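Skoltar Street Community Garden, notes from the end-of-year meeting
Dec 15, 2021

Hi all, Mihret here. I'm doing the minutes again, so blame me for anything I've mangled (I was also on tea duty and missed a bit in the middle).

We kicked off ten minutes late while people found chairs. Last meeting's minutes were passed, with one fix: it was the Ambaye end of the fence that came down, and I'd written the Ondby end. Sorry!

Money. We've got $1,000 in the main account after the plant sale, which is the best we've ever done, and another $231 in the tin. Gitau Mwakyusa wants the tin banked before the break and I said I'd do it Friday. There was a long chat about whether to put the plot fee up. I was against it, a few people were for it, and we left it at $63 until next winter.

Water. The bill came to $81 and nearly all of that was the tap by the compost bays, which still drips like mad. Gitau has a mate with the right washer. If it's not fixed by New Year we'll ring the plumber and wear the cost.

Shade cloth. The old stuff over the seedling benches is in ribbons. I'd priced the heavier grade at Mirkero and everyone liked it, though we went round and round on the colour! Green won. We'll put it up on the first dry Saturday we can get enough ladders together.

Plots. Two are coming free at the Ondby end, both full of couch grass. They go to the top of the waiting list, and I'll make the calls this week. I did ask if we could leave one as a shared pumpkin patch, and got some very firm looks, so that's going to February.

Watering roster over the holidays. Still gaps in the second week of January, and it's mostly the evenings. Please put your name down, even for one night. The sheet is on the shed door with the pen tied to it.
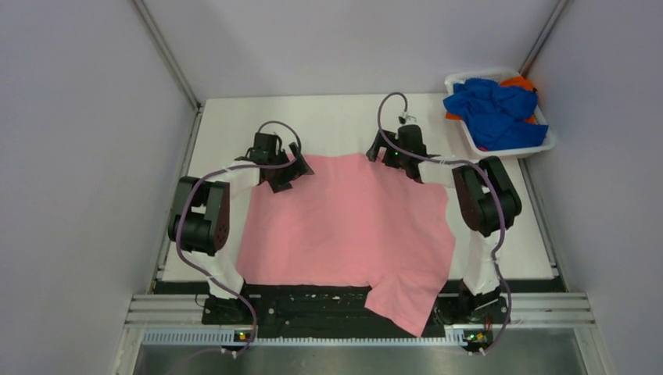 If you can't get to the shed, text me your nights and I'll write you in. Hoses go back on the hooks when you're done, please, and the gate code stays the same until the February meeting. We wrapped up at twenty to nine and finished off Gitau's fruit cake.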